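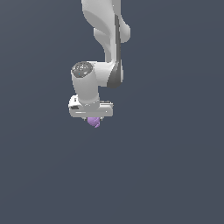 Looking after the arm: workshop tips

Mostly for people who have a small arm bolted to a bench at home or in a shared shed. I look after one at Skerness, and these are the habits that have stuck. Check them against the manual for your own model, and where the two disagree, go with the manual.

Before you touch anything

Park the arm somewhere you can reach all the way around it, with the hand pointing straight down. Take whatever it's holding out of the fingers first. Then stop the program, switch off at the controller and pull the plug. Some arms sag a little when the brakes let go, so keep your head and hands out from underneath. If yours uses air for the gripper, bleed the line as well.

Wiping down the covers

White casings show everything. A microfibre cloth, lukewarm water and one drop of dish soap will shift most of it. Wring the cloth nearly dry. Start at the top link and work down, so the grime from the elbow doesn't end up on a clean base. The dark bands at the joints hide grease well, so run a clean white rag around them and look at the rag. A bit of grey is ordinary dust. Brown or oily means a seal wants looking at.

No methylated spirits on the covers. I did that once on the old arm and the plastic went cloudy in a patch the size of my palm. It never came back.

For the seams, an old soft toothbrush, dry. Don't use compressed air, which just pushes the dust past the lip and into the joint.

Fingertips

Most of the trouble I get called over for is at the fingertips. If soft things start slipping, clean the pads before changing any settings. Isopropyl on a cotton bud is fine for bare metal tips, but if you have rubber pads glued on, use soapy water and let them dry properly.

Soft, lumpy items are harder to hold than boxes. Close slowly, with the force turned well down, and bring it up a little at a time until the thing stays put through a full lift. Write that setting on masking tape and stick it to the controller. Aaliyah Beaudoin keeps hers in a school exercise book, one page for each item, and it has saved her a lot of fiddling.

While you're there, check that both fingers meet evenly. Close them on a strip of paper and tug. If it pulls out easily on one side, loosen the finger screws, square things up and tighten again a bit at a time, swapping sides as you go.

Screws and thread locker

Put a stripe of paint pen across each screw head and onto the metal beside it. When the stripe no longer lines up, the screw has moved. Blue thread locker, a small drop, and only where the manual allows it. Never red. Bongani Potgieter spent an afternoon with a soldering iron getting four finger screws out after somebody used red.

Cables

Leave enough slack for the wrist to turn fully both ways. Velcro straps are better than zip ties, which get pulled too tight and nick the jacket. Swing the arm through its whole range by hand control at the slowest speed and watch the loops -- if one goes tight or catches on a cover, sort it out now.

How often

I go by the hour counter on the controller.

Every 222 hours: wipe down, clean the fingertips, look over the paint marks.
Every 810 hours: check the cables, do the paper test, clean the controller's fan filter. Ours lifts out and can be rinsed under the tap, but it must be bone dry before it goes back.
Every 1000 hours: back up the programs to a memory stick and label it. I do an extra one in December before the shed shuts.

After you've finished

Count your tools back into the tray. Then plug in, stand clear, send the arm to its home position at low speed and listen. A steady hum is fine. If there's a click that comes at the same point in each turn, stop and find out which joint it is before running anything else. Putting a strip of tape on each joint and filming it on your phone makes this much easier, and the film is handy to send to the repairer.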